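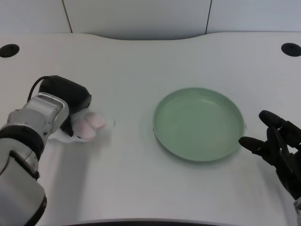 Rezaul Chowdhury
List moderator and reading room supervisor, Kanagaratnam Library

To the list: friends of the reading room
Subject: Re: Opening hours and the Pelow papers

Dulce Chávez wrote:

> Dear all,
> I went in at ten past four hoping to look at the Pelow letters and was
> told that last orders from the store are now at four. When did this
> happen? The leaflet by the door still says half past five. I have also
> heard that the whole collection is off to Zullulano in December for the
> exhibition, and that those of us with half-finished work will have to
> manage from photocopies. Could somebody who knows please say yes or no?
> I would also like to put in a word for the old desk lamps.
> Dulce

Dulce, and everyone who has written to me privately to say the same thing in stronger terms,

Yes to the first, no to the second, and I'll come to the lamps.

Last orders moved to four at the start of the month. There was a notice. It was pinned up beside the lockers, behind the coat stand, where it was read by me and by the person who pinned it. The leaflet is wrong and we have over 200 of them left, so I expect it will go on being wrong until spring. Please believe the board at the desk, which I change myself. The room still shuts at six and anything already on your table can stay there until ten to.

The reason for the change is the store. Everything from the Pelow gift is now kept in the annexe at Wusar, and the van does its final run at a quarter past four. If you order by noon the day before, your boxes will be waiting when we open — this has always been possible and I can think of perhaps 3 readers who have ever done it. The limit is seven items a day. A box counts as one item, however full it is, so the cunning among you will order boxes.

Now the exhibition. The collection isn't going to Zullulano. The museum there asked for the lot, the board of governors drew a long breath, and what was agreed is a loan of 96 letters and the two travel diaries, leaving in December and back after Easter. The remainder stays put and can be ordered as usual. I have the list of what is going and will send it to anyone who asks, off list please, as last time I attached a spreadsheet here it came back to me from eleven people with "what is this?" on top.

If you're working on one of the letters that's leaving, tell me the shelfmark before the end of November. The loan items are being copied in order of date, but I can get a handful moved up the queue. The copies are decent. They won't show you a watermark, so if your argument depends on paper, come and look at the paper now.

Dulce, I think yours are mostly the Lisbon years, in which case only four are affected, and one of those is a bill for gloves.

The lamps. I have passed on your good word and I have passed on several before it. The green ones failed their electrical test and two of them failed it with a bang. They're in a cupboard. The new ones are brighter and go on when you sit down and off when you have been still for a while, which I realise is a harsh judgement on the way some of us read. Wave an arm. There's a request in for a proper switch.

Other business, quickly. Pencils only, still. The catalogue terminal nearest the window is working again but prints everything twice. Whoever left a volume of sermons on the returns trolley with a bus ticket in it at page 40, I've kept your place.

Rezaul

(Replies to this message go to the whole list. Some of you know this already, and the rest of us know that you didn't.)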